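Facilities and Procurement Forum
Board: Equipment Planning
Topic: Arm and gripper budget for the beverage station pilot – comments requested

ngreenhill_ops
Posts: 212
Location: Bristimholm

Colleagues, we are preparing the equipment request for the second phase of the beverage station pilot at the Bristimholm site. The first phase used a single arm on loan from the engineering group. For the second phase we must purchase our own, and the request has to be complete before the December budget review.

The draft currently includes one tabletop arm, one two-finger gripper, a wrist camera, a mounting plate and a spare set of fingertips. Sellia has quoted for the arm. For the gripper we have quotes from Sellia and from Flullex. The Flullex unit is 1,000 dollars cheaper, but it is delivered with wide, flat pads only, and narrow fingertips are a separate order.

I would appreciate comments on two matters. First, is it acceptable to buy the arm and the gripper from different suppliers? Second, what should be set aside for consumable parts in the first year?

w_greenwood
Posts: 1,340
Moderator

My recommendation is to purchase both items from one supplier. When the two are mixed, each service desk will ask you to prove that the fault lies with its own product before it sends anyone. Our site was without a working station for 18 days on that account, and the lost time cost us far more than the difference in price.

Please also confirm whether the Sellia quote includes the controller. An earlier quote we received listed it on a separate page.

Wayne Greenwood

nhyira.acheampong
Posts: 87

I respectfully disagree with the moderator on the first point. We have operated a Sellia arm with a Flullex gripper for two budget years. The mounting pattern matched, the cable did not, and an adapter resolved it. A single-supplier rule would have excluded the only gripper that could manage our lighter stock.

What I would examine more closely is the fingertip order. Wide pads are satisfactory for cups, tins and boxes. They are poorly suited to paper goods, and a beverage station handles paper goods all day. The request should list narrow tips as a required item, with their own line and their own lead time. Ours took 21 days to arrive.

w_greenwood
Moderator

I accept that it can be made to work. You had a technician on site who could make up an adapter. The original poster has not said whether Bristimholm has one, and a budget request should not depend on it.

ngreenhill_ops

Thank you both. We share a technician with the Ninh building and have that person two mornings a week. The Sellia quote does include the controller; I checked this morning. Cable adapters are not in the draft and I will add them.

Could I ask for more detail on the paper goods? The task list for phase two includes cups, lids, stir sticks and cone filters. The manager who signs the request will want to know why a second set of fingertips is needed when one set is already in the price.

nhyira.acheampong

Certainly. I suggest that you attach a picture of the filter task to the request, as the point is quickly made to a reader who has never handled the equipment. The filters are nested in a stack, the tips come in at the lower edge, and the paper bunches a little where it is held. 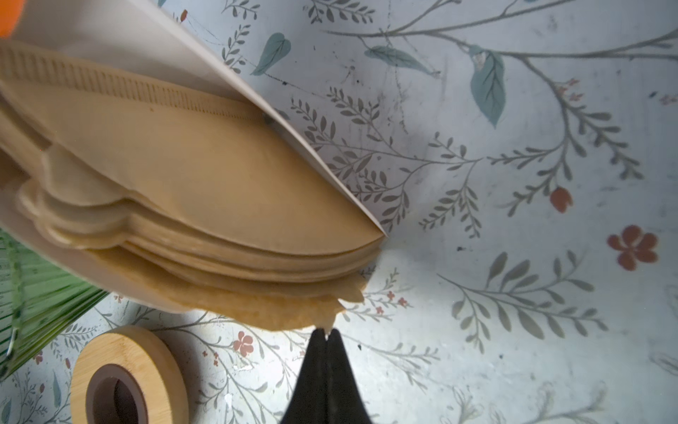 For the justification itself, I would state that cone filters are thin, that they sit tightly inside one another, and that taking one and only one is the hardest item on your list. Wide pads tend to gather several at once. I would also ask both suppliers to demonstrate this with your own brand of filter before you sign. Sellia agreed to do so for us at no charge. Flullex asked us to mail them a pack, which we did.

On consumables, we hold two spare pairs of narrow tips and reorder when one is opened.

kettering_stores
Posts: 29

I would question whether this task should be in scope at all. A filter dispenser can be bought for very little and would present one filter at a time. I have reviewed several requests in which an expensive gripper was specified to solve a problem that a plastic holder would have solved.

nhyira.acheampong

That is a fair comment, and we did try a dispenser. It suited one size of filter. Our supplier changed the size in the spring and the holder went into a cupboard. If Bristimholm can fix its filter size by contract, the dispenser deserves a line in the comparison table.

w_greenwood
Moderator

On the consumables question, I would set aside 3,000 dollars for the first year, covering fingertips, cables and one service call. Any unspent amount can be returned. It is much harder to ask for more in the middle of the year.

I remain in favor of one supplier, but if the request goes forward with two, please attach a written statement from each that the combination is supported.

ngreenhill_ops

Understood. The revised draft will show both options side by side – single supplier and mixed – with narrow tips as a required item in each, and the dispenser listed as an alternative for the filter task. I have written to Sellia and Flullex for the support statements and will post the table when both have replied.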